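Zerkier Adopts Working Rules for Hand-Held Gripper Recording in Washroom Rooms

Grenddale, December 30, 2024

The Zerkier Association for Service Automation has adopted a set of working rules for teams that record manual tasks with hand-held grippers in rooms fitted with washroom fixtures. The rules take effect for all member sites in May and replace the provisional notes that members have used up to now.

The document, known as the Rirnau Rules after the working group that prepared it, applies to recordings made for the training of robots in cleaning, wiping and cloth handling. It covers the preparation of the room, the handling of cloths, the condition of the gripper, the people present, and the records that must be kept with each session. It does not set performance targets for robots, and it does not apply to machines working on their own in public buildings. Those remain under the association's general safety code.

"Members asked for one text that an operator can read before picking up the gripper," said Leilani Begay, who chaired the working group. "Many of them had good habits already, but the habits differed from site to site, and the recordings differed with them."

A draft was sent to member organizations for comment earlier in the year. The association received 535 written comments, most of them on cloth handling and on the length of sessions. The final text was reviewed by the Siqueira Institute, which advises the association on technical matters.
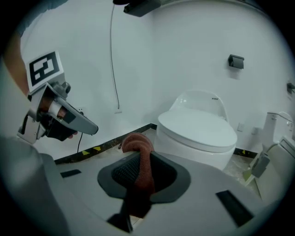

Under the rules, a session may begin only after the operator has checked that the marker plates on the gripper are clean, flat and firmly attached. A marker that has been bent, scratched or covered with tape must be replaced before work starts. Finger pads are to be checked at the same time for wear and for threads left by earlier cloths. The opening and closing of the jaw must be tested by hand, without a cloth, before the first recording.

The gripper must be wiped down when it passes from one operator to the next. The working group considered a requirement for gloves but left the decision to each site, as several members reported that gloves changed the way operators closed the jaw. Sites that require gloves must do so for every operator in a series and must note this in the session record.

Operators may work for no more than 50 minutes without a break. This limit was the subject of long discussion. Some members had proposed 60 minutes, which would match the booking periods in use at their sites. The group chose the shorter period after hearing from operators that tired wrists led to dropped cloths and to hurried movements near the end of a session. Setup time counts toward the limit if the operator is holding the gripper.

Floor and wall conditions are treated in a separate section. Walking routes must be kept clear for the full length of the task, and cables in the working area must be placed where the operator will not step on them or catch them with the gripper. Where floor tape is used to mark a boundary, it must stay in the same position for the whole series. Ceiling lights are to be left in one setting, and any change in lighting must be noted with the time at which it was made.

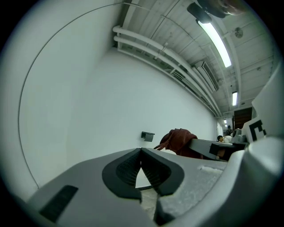 Cloths and surfaces

The section on cloths is the longest in the document. Each cloth used in a recording must be listed by color, size and type of fabric. Cloths used on toilets may not be used on any other surface, including tables and washbasins, even when the fixtures have never been connected to water. The working group kept this rule for unused display fixtures on the ground that robots trained on the recordings may later work in real washrooms.

"A robot learns the order of the work along with the movement," said Dirk Görtz, technical secretary of the association. "If our operators take a cloth from the toilet to the table because the room is only a test room, we should not be surprised to see the same thing later in a hotel."

A cloth that falls to the floor must be exchanged before the next recording begins. The recording in which it fell may be kept, provided that it is labeled as a drop. The draft had called for such recordings to be deleted. That passage was removed after members pointed out that dropped cloths are common in daily work and that a complete set of recordings should include them.

Operators are also asked to vary the way a cloth is picked up. A folded cloth, a crumpled cloth and a cloth hanging over an edge each count as a separate starting condition, and a series should contain all of them. Smoothing a cloth by hand between recordings is permitted only when the session plan calls for a folded start.

No cleaning agent may be used unless the site has approved it in writing. Where one is used, its name must appear in the session record, and the room must be aired before the next team enters.

People in the room

Rooms used for recording are often shared, and cameras on a gripper can take in much more of a room than the operator has in mind. The rules therefore require that every person in the room be told before recording begins, including people working at other tables or at a distance. Each person must be given the choice to leave the room or to have identifying material removed from the recordings afterward. Consent applies to one series and must be asked for again when a new series begins.

A notice must be placed at the entrance while recording is in progress. People who come in after the start are to be told at the next pause, and the session record must show that this was done. Raw recordings that include people may not be passed to another organization until the review for identifying material is complete.

The association will accept either blurring or removal of the affected passages. It does not accept the simple cropping of edges as a sufficient measure – people move during a session, and a fixed crop cannot be relied on to cover them.
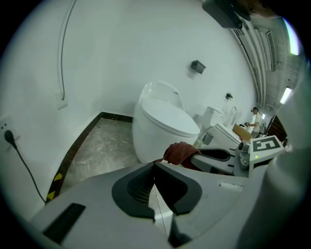 Hand-held gripper with a dark reddish-brown cloth, with toilets in the room behind.

Session records

Every session must have a written record, kept for 5 years. The record names the room, the operator, the gripper, the cloths and the fixtures, and it lists any interruption. A change of fixture position during a series must be entered before work continues. Sites may use their own forms as long as the required entries are present and in the order given in the annex.

Operators are to mark failed attempts during the session and not from memory at the end of the day. A failed attempt is defined as one in which the cloth is lost, the wrong surface is touched, or the gripper strikes a fixture hard enough to move it. Contact that does not move the fixture is recorded as a touch and does not need to be repeated. 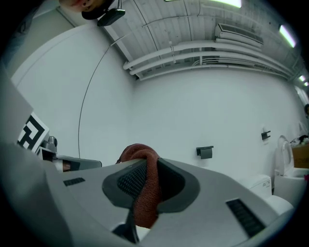
The group also dealt with the question of lids and seats, on which practice had differed widely. The position of a toilet lid at the start of each recording must be written down as open or closed. Lids may be moved by hand between recordings, but the operator must wait until the lid has come to rest before starting the next one. Fixtures that are not part of the task may remain in the room, and sites are encouraged not to clear them away, so that the recordings show rooms as they are used.

Boxes, spare parts and tools may likewise remain where they do not block the walking route. They must not be stacked on a fixture that is part of the task.

Next steps

Member sites have until May to bring their own instructions into line with the rules. Recordings made before that time remain valid and do not need to be relabeled, but they may not be combined with new recordings in one series. The association's office in Grenddale will hold an information session for site managers and will publish the record forms together with the annex on cloth types.

Questions about the Rirnau Rules should be addressed in writing to the office of the technical secretary. Requests for an exception must state the room, the task and the period for which the exception is sought.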